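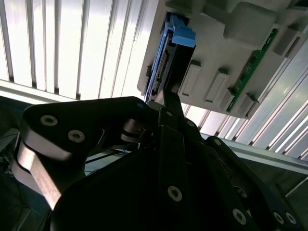

Search tickets Enter a keyword or ticket number Go

Hard drive not detected after cleaning - Cleritz desktop tower
Opened in November by Sibiya workshop
Status: closed

Problem as reported

The computer is a Cleritz tower used for the stock records. It was switched off, moved to another desk and cleaned out. When it went back on it stopped at a black screen saying no boot device was found. It did this on 11 starts out of 13. On the other two it got as far as the login page and then froze.

The drive is a Durnia hard drive in a blue plastic caddy. There is a Vikeo backup from the night before the move, so no data is at risk, but we would like to avoid a full restore if we can.

Tried before opening this ticket

Checked the setup screen. The drive is missing from the list on most starts. When it does appear the name and size are correct.

Loaded the default settings, saved and restarted. No change.

Unplugged the printer and everything else on USB except the keyboard and mouse. No change.

Left it off overnight and tried again first thing. It froze at the login page, so that is one of the two starts mentioned above.

Log

09.20 - Mains lead out, power button held down to clear any charge. Side panel off. Slid the drive out of the cage in its caddy and looked along the connector edge. No bent pins and nothing stuck between them that I could see. Wiped the outside of the caddy, left the connector alone.

09.45 - Tried the drive in another machine of the same model. It was found straight away and opened normally. Copied a folder of 82 files from it to a memory stick and they all open. Health check in the Vikeo program says the drive is good. I now think the drive is fine and the fault is in the tower.

10.30 - Put a spare drive in the tower using the same data cable and the same power plug. Missing on the first start, present on the second, missing on the third. So the fault stays with the tower when the drive is changed.

10.50 - Drive back in the cage, side panel left off. Memory out as well, as the supplier's checklist asks for it. Stopped there and sent the notes so far to Durnia with the question of whether the data cable or the board should be changed first.
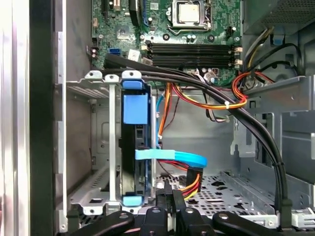
Durnia support replied that the cable should come first, and asked whether the drive had been tried on a different power plug from the same supply. They also wanted to know if the cables had been pulled tight when the inside was cleaned, as a data plug can sit slightly crooked and still look as if it is home. They said to leave the board alone until both had been tried.

11.40 - Changed the power plug only. Memory back in for the test. Drive missing on the first two starts. Put the original plug back.

12.05 - Changed the data cable for a new one with a metal clip. The old one has no clip and it slides out of the drive with hardly any pull. Drive found on the first start and Windows loaded.

12.30 - Ran 19 restarts, a mixture of full shutdowns and ordinary restarts. Drive found every time. I moved the new cable gently from side to side with the machine running and there was no freeze.

14.10 - Side panel on, machine back at its desk, printer connected again. Still starting normally.

Reply to Durnia

Thank you, it was the data cable. The cleaning was done with a brush and a small vacuum, and the person who did it remembers lifting the cables out of the way, so it may have been knocked then. No restore needed. The old cable has been cut in half and binned so it doesn't go back in the spares drawer.

One thing still open - the clock lost its time while the machine was unplugged. It has been set by hand. If it happens again I will change the battery on the board and open a separate ticket for it.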